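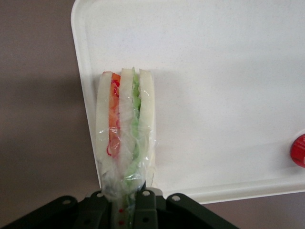

Can it do the packed lunches yet?

Every few months one of you writes in and asks me the same thing, usually late in the evening and usually (I suspect) while standing in front of a full sink. When can I buy a robot that does the boring bits? And every few months I go off and find out how things are getting along, and come back with an answer somewhere between "not yet" and "it depends what you mean by boring".

This time I picked lunches. I make them most mornings and I'm not good at it, so the bar is low. I spent a morning in July at the Kerkorus workshop in Grallby, where they've been teaching arms to handle food that's already been made up and wrapped. I'd hoped for the whole job, bread bin to lunchbox, butter and all. What they do is the last bit: pick up the wrapped sandwich, move it, put it where it belongs, leave it looking like something a person would want to eat.

I know. I was a bit let down too, for the first ten minutes.

Then I had a think about what a sandwich is like to hold. A sandwich gives. Squeeze it gently and it slides out of your grip, squeeze it properly and you've got a dent in the bread that never comes out again. Three slices of white bread with something red in one gap and something green in the other is a wobbly little tower at the best of times, and then you put cling-wrap round it, and the wrap is shiny and crinkled and bunches up wherever you pinch it. You and I don't notice any of this. We've been picking up soft things since we were in a high chair. An arm with two stiff metal fingers has to have it all worked out.

The people there told me the wrap is the bit they grumble about most. Clear film catches the light and throws little bright streaks all over the place, so the camera gets a different picture each time you turn the thing a touch. It hides where the food stops and the plastic starts. A loose flap can stick out at the side and look, to a machine, like a corner of the sandwich. Put it on a white tray with pale bread and you've made life harder again, as there's not much for it to tell apart. I asked why they didn't just use a nice dark tray and was told, quite kindly, that people have white trays.

They're running what they call the Soltatik trial, which has a target of 1,000 pick-ups, and they had got to 482 when I was there. The arm is at the bench end of the room with a small camera down by its fingers, and it goes at the pace of someone carrying a very full cup of tea. I found it oddly restful to watch! I also found myself leaning in and trying to help, the way you do when a toddler is doing up a coat.

So, what can I tell you about the chores in general? I've been keeping a list, and it's a messy one.

Floors are the success story, and have been for years. If you've got flat floors and not too many cables, a machine will do them while you're out, and plenty of you already have one. Mine gets stuck under the same chair every time and I've stopped moving the chair.

Lawns, more or less the same. Fine if your garden is simple.

Washing up has been solved since before I was born by a box you load yourself, which tells you something, I think. The box is easy. The loading is the chore, and loading is all odd shapes, wet handles and other people's idea of where the forks go. I've seen arms do it in films that had been sped up. I haven't stood next to one doing it at a speed I'd put up with.

Laundry: I've seen towels folded. Towels are squares. Come back to me when it's a fitted sheet, or a small child's tights.

Lunches, as of this month, are at the "lift it and put it down again" stage. In a shop or a canteen kitchen I can see that being useful a good while before it's any use to me at home. If you've got a counter that sends out 275 wrapped sandwiches before noon, all the same size and all coming down the same belt, then an arm that does nothing but move them is doing a real job. In my kitchen there are 2 lunchboxes, one of which has lost its lid, and the sandwich is the least of it.

That's the gap I keep coming back to. The shop floor is tidy and the work repeats, so you can bend the place a bit to suit the machine – move the shelf, fix the lights, use the same tray. Nobody wants to do that to their house. I'd have to tidy up before the robot could tidy up, and if I could face that I wouldn't need the robot.

There's a second outfit, Wan, who have gone the other way and want one machine that does a little of everything in the home. They sent me a cheery booklet. I've asked if I can come and see it handle a lunchbox with a clip lid, and I'll report back when they've said yes or no. I'd be glad to be proved wrong on the clip lid in particular.

My advice, if you're saving up, is to keep saving. Buy the floor one if you haven't and you fancy it. Don't hold out for the lunches. I went home from Grallby, made a cheese sandwich, wrapped it badly and dropped it in a bag with one hand while looking for my keys with the other, and felt rather pleased with myself.

Next time: irons, and whether anybody still uses one.

14 shares | 4 comments

Comments

Tea_at_four: My floor one ate a sock and then sat in the hall flashing at me. I'm not ready for it to have fingers.

marrowfat: I worked in a sandwich factory for two summers and can confirm the wrap is the worst part for humans as well. You'd get a bit stuck to your glove and take it home with you. Would have happily let an arm have my job on the egg line.

Lower Lane: Did you ask what it costs? You never say what it costs.

marrowfat: @Lower Lane I bet it costs more than a sandwich.

Want to get in touch? Reply to this newsletter or use the contact form on our website. © The Chore List. All rights reserved.

Back to top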